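Velimmont plans second gripper cell, simulation work comes first

Packaging supplier Velimmont has set aside money for a second robot cell at its Jinmont plant and expects to order the equipment in August, the company said.

The budget covers one arm, a two-finger gripper, guarding and installation. Operations manager Noelia Valcárcel said the plant received 6 bids and has narrowed them to 2, from Trorkar and Bravo. Both include a year of service.

Before signing, Velimmont is testing the gripper in simulation. Candela Salcedo, who leads the engineering group, said the team has completed 3,136 virtual runs and wants nearly 2,000 more with different part sizes.

"Changing a finger design on a screen costs us an afternoon," Salcedo said. "Changing it after delivery means a new purchase order."

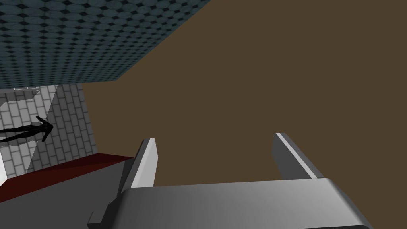
A simulated view of a two-finger gripper with its fingers open. Velimmont

Valcárcel said the price of spare fingers will count in the final choice, along with delivery time. The existing cell was down for several shifts last winter while the plant waited for parts.

Floor space for the new cell has been marked out next to the carton line. Electrical work is budgeted separately.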